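Unit 6: Randomizing the view in simulated two-arm tasks

Policies trained on a single rendered room tend to learn the room. The Bekska study tests whether varying surface textures and camera tilt during data generation reduces this effect. Its scenes are fully simulated, with two arms working over a wooden surface in a narrow space between a cobble-textured wall and a tiled one. 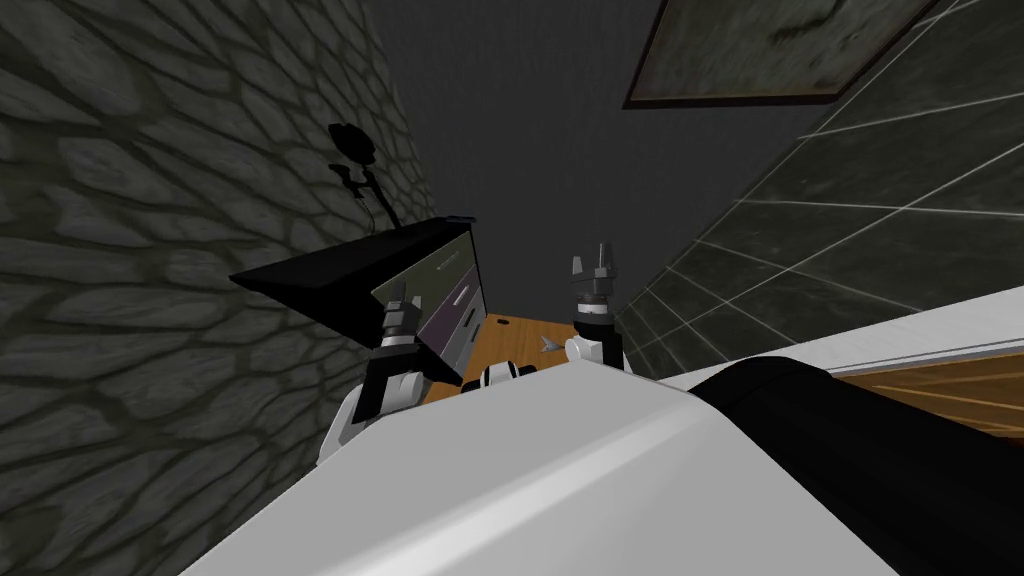
Course staff, Tahiri Robotics Lab
Lecturer and simulation lead

Each episode stores a body view and a gripper view, rendered from the same simulator state. The body view includes much of the robot's own white shell, so a large share of its pixels carries little information about the task. The gripper view gives close range on the object but loses the other arm.

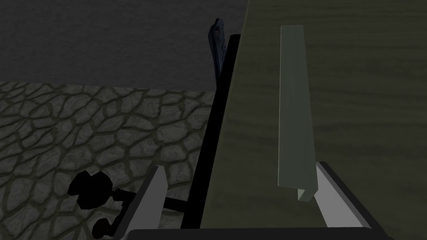

The two streams are encoded separately and joined before the action head. Weights are not shared. In Sunska, the earlier baseline, they were, and close-range error was higher.

Training used six texture sets, with two held out for testing. Cast shadows were left on in all of them. 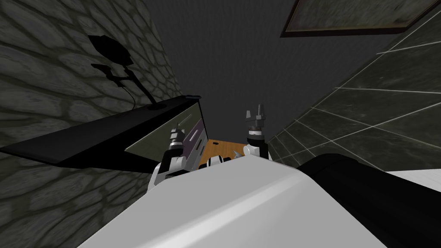

Results

With texture variation alone, success on the held-out sets fell by about 6 points relative to the training sets. Adding camera tilt cut the drop to 2.

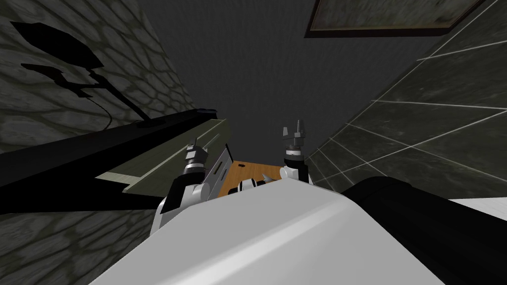
The remaining gap comes mostly from grasp timing. Closing commands were issued early when the fingers overlapped a surface of similar brightness. Read the Lastalness appendix on contrast before Sunday.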